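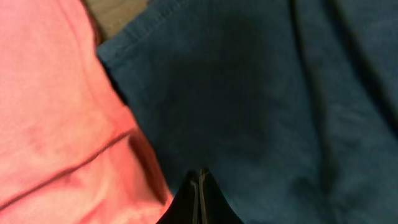

Dunbar Publishes Code of Practice for Two-Arm Garment Handling

DRUDCOMBE, 27 January 2026 - Dunbar today published its first code of practice for robots that fold and sort clothing on open tabletops. The code has 25 clauses and applies to all contractors working at the Drudcombe site, including Pruter and Unow.

Under the code, a garment held by two grippers may be pulled only until the cloth between them is taut. Printed areas should be kept clear of the fingertips wherever the cut of the garment allows.

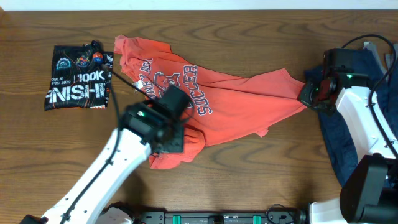
Cables must be clipped along the arm or given enough slack for its full reach, and operators are to check them at the start of each shift. Status lights on both grippers must remain visible from the operator's position.

"Most of these points were already habit among our senior operators," said Nkechi Ajayi, head of standards at Dunbar. "Writing them down means a new operator and an outside contractor work to the same rule."

The code also covers the work surface. Before each session, the grippers are opened fully over bare table and held for 15 seconds while the operator inspects the fingers and the wood beneath them. 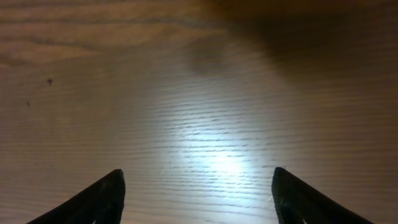 Marks on the surface are to be logged, and any rough spot that could snag fabric must be repaired before work resumes - a point added at the request of Unow.

Contractors have until September to comply. Chidubem Abubakar will lead the site reviews, and written comments on the code may be sent to the Dunbar standards office.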